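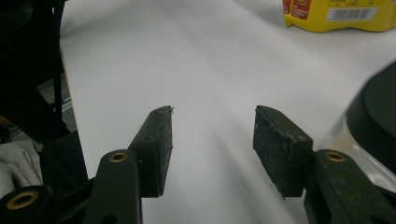

Posted by railcard_mo in Work & Travel, February

My employer, Prelano, says that if the rail strike goes ahead I have to take unpaid leave for any day I can't get in. I live 40 miles out and there is no bus. My contract only says "normal place of work is the Hepburn office." The union has announced 3 strike days so far. Can they dock me, and can I get money back on my monthly pass? It cost 1,187.

Wutora
Check the staff handbook as well as the contract. In most places an employer doesn't have to pay you for hours you didn't work, even if the trains are the reason. They may let you use vacation days or work from home if you ask. Ask in writing before the first strike day and keep the reply.

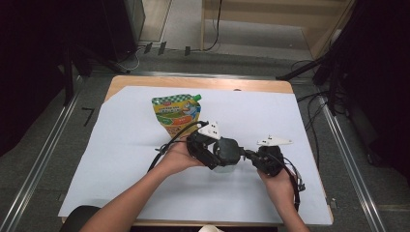

Pouch on the paper-covered table, gripper held in two hands

For the pass, look up the operator's refund terms. Ours paid per day lost but you had to claim within 10 days, and they wanted a copy of the pass.

hepburnline
They always say no refunds and then give in. Just drive.

Rusesico
Driving isn't an option for everyone. Also see if a reduced timetable gets published. Last time we had one train each way in the morning, and my boss counted that as being able to get in.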